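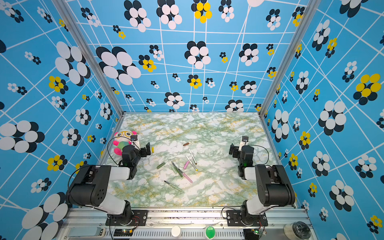

Household repair service to open in Gakley this April

Residents of Gakley and the surrounding villages will be able to have broken household goods mended locally when Skerkness Repairs opens its second workshop in April.

The new workshop, on Quartey Road, will take in small appliances, lamps, clothing, bags and toys. It will open from Tuesday to Saturday, with a late session until 8 pm every Friday for people who cannot get there during working hours.

Skerkness Repairs has run its first workshop in Skerkness for three years. Last year it mended more than 300 items, most of them kettles, vacuum cleaners and table lamps. A fifth of its customers travelled from the Gakley side of the valley, and the 22 bus stops outside the new premises.

Tracey Bainbridge, manager of Skerkness Repairs, said: "People have been asking us for a Gakley workshop since our first winter. It is a long way to come with a vacuum cleaner, and then you have to come back and collect it.

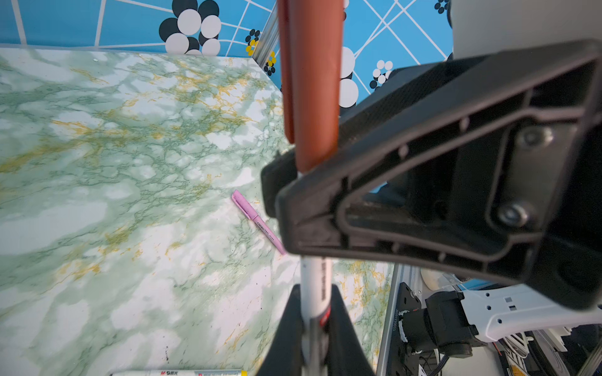 "We will tell customers what a repair is likely to cost before we start. If something is not worth mending, we will say so and they can take it home or leave it with us for parts."

An inspection will cost £8, which is taken off the bill if the repair goes ahead. Clothing repairs start at £16. All electrical items will be safety tested before they are returned. The workshop cannot accept microwaves, gas appliances or anything too heavy for one person to carry.

Building work has been carried out by Kurach, the Skerkness joinery firm, and includes a step-free entrance and a new counter. Two full-time repairers have been appointed, and a part-time post for a sewing repairer is still open.

Bookings are not needed for drop-offs. Customers with several items are asked to telephone first.

Ends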